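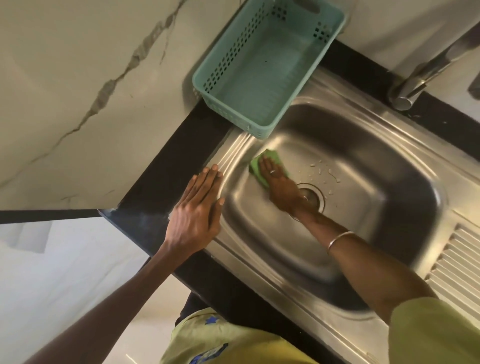 Open day at Harkside: teaching by wiping

The Harkside lab opened its kitchen bay to members on 12/13/19. The program covered one task, cleaning a sink, and the three stages it goes through before a machine attempts it: a person does the job with a head-mounted camera, the recording is cut and labeled, and a policy trained on the result is run on an arm. Kourosh Rostami led the session and took most of the questions.

Recording came first. The person wears the camera and cleans the way they would at home, with no script beyond a start cue and a stop cue. Rostami's group tried scripting the strokes in July and dropped it. Scripted demonstrators slowed down, looked at the camera operator between strokes and stopped using their second hand. In unscripted recordings the second hand is nearly always doing something useful. It braces on the rim while the sponge hand pushes against a basin wall, and that bracing is part of how the force gets there. The arm used in the afternoon has a fixed base and does not need to brace, but Rostami wants the second hand labeled anyway, for the two-armed system planned next.

Each take is capped at 90 seconds. Longer takes were found to contain a lot of rinsing and looking around, neither of which the current model uses. A take is recorded at 60 frames per second and reduced before training. The higher rate is kept in the archive for anyone working on hand tracking, where a fast scrub blurs badly at lower rates.

The labeling software is from Trarkico and was shown on a wall screen. An operator marks contact start, contact end, which surface is being worked (wall, floor, corner, rim, drainboard) and whether the sponge is held under the palm or by the fingertips. Palm grips dominate on flat walls. Fingertip grips appear in the corners and at the drain. Members who asked about force were told that there is no force channel in the human recordings. The group infers a coarse pressure class from how far the sponge is compressed, and they do not trust it where the fingers hide the sponge, so those segments are marked unknown and left out of the pressure loss.

Brushed steel is a difficult surface for this work. It reflects room light and the demonstrator's clothing, and the reflections move with the head. Droplets are a second problem, small and clear and easily confused with highlights. An early model treated both as dirt and spent its time scrubbing under the lamp. The present version takes a short stack of images and discounts anything that shifts with the viewpoint. It handles highlights acceptably and droplets less well.

The robot demonstration ran after the break. The arm is a Gerkico unit with 7 joints and a compliant wrist, mounted beside a test sink. The dirt was a washable paste applied with a stencil, so that coverage could be scored from a before and after image. Members saw two runs. On the first, the arm cleared the long walls and the basin floor and left paste in both near corners. On the second it lost the sponge at the drain, and the run was stopped by hand. Rostami did not repeat it. The training set for this policy is 54 takes, all from one kitchen, and he expects corners to improve once other basin shapes are added. Ribbed drainboards are not attempted at all yet — the sponge catches on the ridges and the wrist controller reads it as a collision.

Questions ran past the scheduled end. One member asked why the group does not simply teleoperate the arm and record that. They do, for the last part of training. Teleoperated takes give exact joint data but are slow to collect and the operators tire quickly, so the human recordings carry most of the variety. Another asked about rings, bracelets and sleeves. Demonstrators are not asked to remove or change anything, and the hand tracker is expected to cope. A long cuff that covers the wrist remains its most common cause of failure.

Slides and the labeling guide are with Entwistle at the section office and can be requested by members. The recordings themselves are not being released at this stage. Anyone with a sink of unusual shape who is willing to host a recording session should write to the same office, giving the basin dimensions and the faucet type.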